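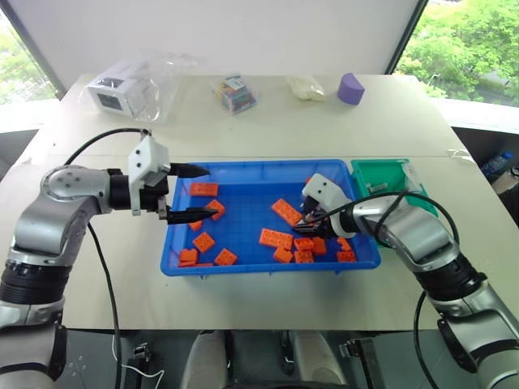
How a Two-Armed Robot Picks Up a Brick

A robot arm is a chain of stiff parts called segments. The segments are connected by joints. At each joint there is a motor, and the motor turns the next segment by a set angle. Your own arm works in a similar way. The shoulder, elbow and wrist are joints, and the bones between them are segments.

The two arms in this build are silver, white and black. They are bolted into place at the Gumura shared workshop, where Bernadette Hoarau and Nesma Alaoui are teaching them to sort building bricks. The project is called Wandden.

The gripper

The tool at the end of an arm is called the gripper. Each gripper in this build has a white housing and black fingers. The fingers move toward each other to close and away from each other to open. A cable runs back from the gripper over the arm. It is left with some slack so the joints can bend without pulling it tight.

A gripper with two fingers has no thumb and no palm. It must line up with two opposite sides of an object before it closes. For a long brick, the easiest sides are the long ones, where the gap between them is smallest.

Why bricks in a tray?

Orange bricks on a blue tray are a good colour match for a beginner project, as the computer can separate orange from blue without much trouble. The raised rim of the tray also stops a brick from sliding off onto the table.

Bricks that lie apart are simple to pick up. Bricks that sit close together are harder. A finger needs space to fit down beside the brick, and a neighbour may be in the way. The arm then has to nudge one brick aside or choose another.

One pick, step by step

1. The camera takes a picture of the tray.
2. The computer looks for patches of orange and chooses one brick.
3. It works out the angle for every joint in the arm.
4. The arm moves above the brick with the gripper open.
5. The arm lowers the gripper and the fingers close.
6. The arm lifts, and the computer checks whether the brick has come up too.

If the brick is still in the tray, the computer goes back to step 1.

Two arms, one tray

Both arms can reach the tray, so they could bump into each other. The program compares their positions 40 times each second. If the grippers get too close, one arm stops and waits for the other to move away.

Practice

In January, Bernadette and Nesma recorded 262 picks. They kept the failed ones as well. A failed pick shows where the gripper was when it missed, and that helps them correct the program. The next test is 100 picks in a row with no help from a person.

Words to know

Segment: a stiff part of a robot arm.
Joint: the place where two segments meet and turn.
Gripper: the tool that holds things.
Program: the list of instructions a computer follows.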